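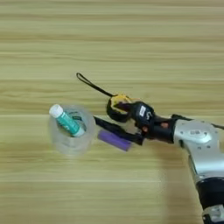
Photos: Caltent

In Defence of the Messy Drawer
January | By the home and garden desk

I've just spent most of a long weekend reading about decluttering, and I've come out the other end wanting to buy more stuff. Specifically, I want a second messy drawer.

You know the one. Ours is in the kitchen, under the cutlery, and it sticks on humid days so you have to give it a good shove with your hip. Batteries, birthday candles, takeaway menus from a Thai place that closed years ago. When we moved to Grundard I swore I'd leave it all behind, and then I tipped the lot into a shopping bag and carried it on my lap the whole way.
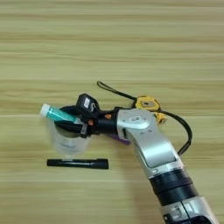

The trouble with the tidy crowd is that they think every object should have a home of its own. Lovely idea if you've got a walk-in pantry! I've got 39 square metres and a bloke next door who borrows things. What I need is one spot where anything might be, so that when the lights go out at 8 at night I only have one place to swear at.

I did try doing it properly. I bought a set of 16 little dividers from Debnath (not cheap) and sorted everything by colour, which my sister thought was hilarious. It lasted until the first time somebody needed sticky tape in a hurry.

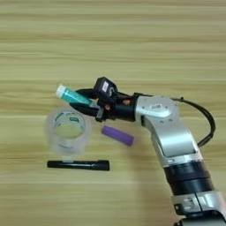

What we lose when we tidy

My nan's drawer in Lerevberg was a kind of family record. You'd go in for string and come out with a raffle ticket and a story about the raffle. I learnt more about my grandfather from that drawer than I ever did from him – he kept every fishing licence he was ever issued. A minimalist would've had it cleared by morning tea.

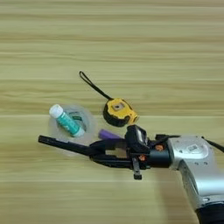
So what do I want?

Mostly to be left alone about it. I'll happily recycle the menus. The candles are staying, and so is the key that fits no door in this flat.

Comments (3)

gumboot_gran: My drawer has a drawer.

Tilly77: Disagree, sorry. I chucked mine and haven't missed a thing.

northside dad: Keep the key!

Join 3,000 readers who get our newsletter. We use cookies to remember your preferences. Accept | Manage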